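Drandorcombe Assembly Trials Group
Minutes of the August meeting, held in the upstairs room at Fultby, starting 2.15 pm

Chair: Anastasia Alexiou
Minutes: Heloísa Lins
Also present: two from the Wiltora bench team, one from purchasing, one from the night shift. Apologies from the Mabula site, who sent written comments (taken under item 4).

1. Minutes of the last meeting

Agreed, with one correction. The sentence "the operators found the hand controller easy to use" should read "two of the operators found the hand controller easy to use". The night shift asked for this and wanted it noted that the third operator had said the opposite at some length.

2. Matters arising

The loose floor cable by the demonstration bench has been taped down. Purchasing would still like it moved. Carried forward.

The log book for remote sessions has been started but is being filled in two different ways. Heloísa to write the column headings on the inside cover.

3. Demonstrations so far

The bench team reported 334 recorded demonstrations of the pick-and-place task, all done by remote control in the simulated cell. The target set in spring was 3000. The Chair asked whether anyone still believed in that target. The bench team said it had come from the supplier's training course and that they would not have picked it themselves.

There was a long discussion of what counts as a demonstration. At present a session is saved when the operator presses the end button, whether or not the object has been put down in the right place. The Chair said she had watched a batch of the recordings the evening before and had found several where the operator plainly gave up, let go and pressed the button. These had been saved under the same label as the good ones. If the model is being taught from this pile, she said, then it is being taught to give up as well.

The bench team replied that a certain amount of fumbling is useful, as the arm needs to see how a person gets out of trouble. The Chair accepted this for recordings where the person does get out of trouble. She did not accept it for the others.

Night shift said the operators had never been told which was which. They had been told to "be natural".

Agreed: a second button, or a key on the keyboard if a button is too much work, to mark an attempt as failed. Old recordings to be sorted by hand. The bench team thought this would take a week. Purchasing asked who would be covering the line for that week and did not get a clear answer.

4. The simulated cell

The bench team went through the current set-up. The operator sees the work from above the gripper, with the two fingers coming in from the bottom of the view, and moves them using the hand controller. The objects are plain shapes: a ball, a cube, a rod. They can be made to land in a different arrangement at the start of each attempt.

The Chair asked why a firm that puts together valve housings is teaching a gripper to hold a ball. The bench team said that simple shapes were the usual place to begin and that housings would follow. The Chair asked when. The bench team said once the shapes were working. The Chair asked what "working" would look like and whether it had been written down. It has not been written down.
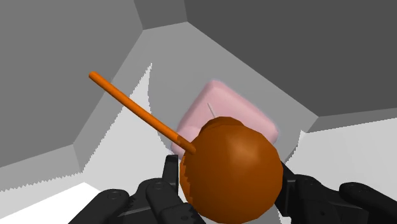

The view itself was the next complaint. Night shift said that with a large object between the fingers you lose sight of most of what is behind it, and operators end up guessing. A person at a real bench would lean to one side. In the simulated cell there is no leaning. The bench team said a second view could be added in a corner of the screen, though it slows the display down on the older of the two machines.

Night shift also raised the clutter. When the rod comes to rest up against the ball it can be hard to say which of the two the gripper has hold of, and the software will sometimes let shapes sink into one another a little where real ones would knock apart. The bench team confirmed that this happens. They called it a contact setting. The Chair asked whether a demonstration recorded while two objects were partly inside each other could teach anything true about either. The bench team thought the effect would be small. The Chair asked for that to be minuted as an opinion.

Written comments from Mabula: they tried the same set-up last year, recorded for two months, and then found that the real gripper closed more slowly than the simulated one. The policy they had trained kept lifting before it had a grip. They fixed it by slowing the simulated fingers and recording again from scratch. They advise measuring the real closing time before anything else is recorded. They add that the jagged shadows and flat grey walls did no harm as far as they could tell, and that we should not spend money on making it prettier.

The Chair said this was the most useful paragraph she had read on the subject and asked why it had arrived as a comment on the agenda and not as a warning in spring. Heloísa said that Mabula had not been asked in spring.

Agreed: measure the closing time of the real gripper, empty and on a housing. No more recording until that is done.

5. Showing by hand

A shorter item than planned, as item 4 ran over.

The other way of teaching the arm is to take hold of it and walk it through the job. Wiltora tried this on the real arm over 12 sessions. They like it. The person feels the weight of the part and the moment when the housing seats, and there is no screen to squint at. Against that, the operator's own arm is in the camera's view for much of each recording, and nobody has worked out what the model makes of it. The arm is also stiff near the shoulder joint and two people complained of sore wrists.

The Chair asked for figures comparing the two methods. Wiltora has success rates for the hand-taught version, but on one housing only, always put down in the same corner of the tray. She asked what happens if the housing is turned round. It has not been tried. She asked that it be tried before the word "success" appears in another slide.

Purchasing pointed out that a fixed arm repeating a fixed path, with no learning in it at all, would also manage one housing in one corner of one tray, and that we already own such an arm. Wiltora agreed that this was so. They said the value would come with variety. The Chair said she looked forward to seeing some.

Heloísa suggested that each method be given the same task, the same tray and the same three operators, with the housing placed by somebody from outside both teams. There was general support. The bench team asked for more time to practise first and this was refused.

Agreed: side-by-side trial at Fultby, nine attempts per operator with each method, placements drawn up in advance by Heloísa and not shown to either team.

6. Operators' time

Night shift wanted it on record that remote sessions are being fitted in at the end of shifts, when people are tired, and that the recordings from those hours look it. One operator does nearly all of them. If the arm learns anything it will learn his habits, including the way he comes at everything from the left.

The bench team had noticed the same thing and had thought of it as consistency. The Chair said she could see how it might be described that way.

Agreed: sessions to be no longer than 40 minutes, during paid hours, and shared between at least three people. Purchasing to find the hours. Purchasing noted that the hours do not exist yet.

7. Spending

The supplier has quoted for a pair of gloves that pass some feeling of grip back to the wearer. The bench team are keen. The Chair asked whether the problems recorded under items 3, 4 and 6 would be cured by gloves. The bench team said that lost sight of objects might matter less if you could feel them. Night shift said they would sooner have the second view, which costs nothing.

No decision. Quote to be kept on file. The second view to be tried first.

8. Any other business

The kettle in the upstairs room trips the same circuit as the older machine. A recording was lost this way. Kettle to move downstairs.

Wiltora asked if visitors could be shown the hand-taught arm at the open afternoon. The Chair said yes – provided that the visitors are allowed to put the housing down themselves.

Actions

Bench team: failed-attempt key; sort old recordings; second view; closing time of real gripper; one page saying what "working" means.
Wiltora: repeat hand-taught runs with the housing turned.
Heloísa Lins: log book headings; placements for the trial; ask Mabula what else they know.
Purchasing: operator hours; floor cable.
Anastasia Alexiou: tell the supplier that the spring target is withdrawn.

Meeting closed 4.50 pm. Next meeting once the closing time has been measured.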